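Keep the Slow Ones
by Iman Ouali
October 4, 2023

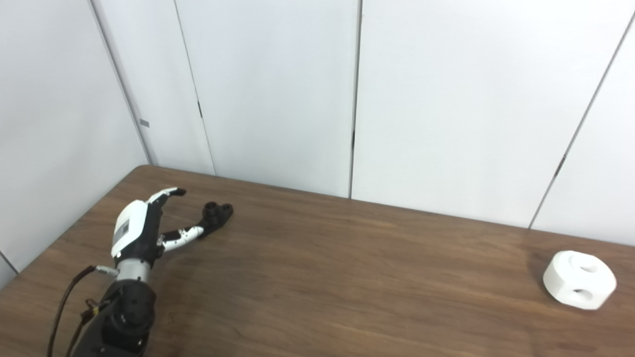 I love demonstration data, and I think most of us who gather it throw too much of it away. A learning system picks up its habits from the examples we feed it, so an afternoon of good examples is worth a lot of clever tuning later. Take a dark bar with two round holes, held at the end of a robot thumb, and a white block with holes of its own way over on the other side of the table. All that bare wood between them is where the interesting stuff lives! How do you approach? When do you slow down? Do you turn the part early or late?

At Conedance we recorded 1299 examples for a project called Plorkivow, and our first instinct was to cut every one where the operator hesitated. We dropped 312 that way. They looked messy, and the curves on the plots were ugly.

I went back through them in January and got more excited with each one. A pause, a small backward move, a second try from a better angle – that is a person recovering, and recovery is exactly what a policy needs when it drifts off course. The tidy runs have almost none of it. If every example starts well and stays well, where is the system supposed to learn what to do after a bad start?

Sure, some recordings really are junk. If the log is corrupt or the operator was doing a different task, toss it. But slow is fine, and so is clumsy. Label those runs, keep them next to the pretty ones, and train with and without them before you decide. I'd start with the 312.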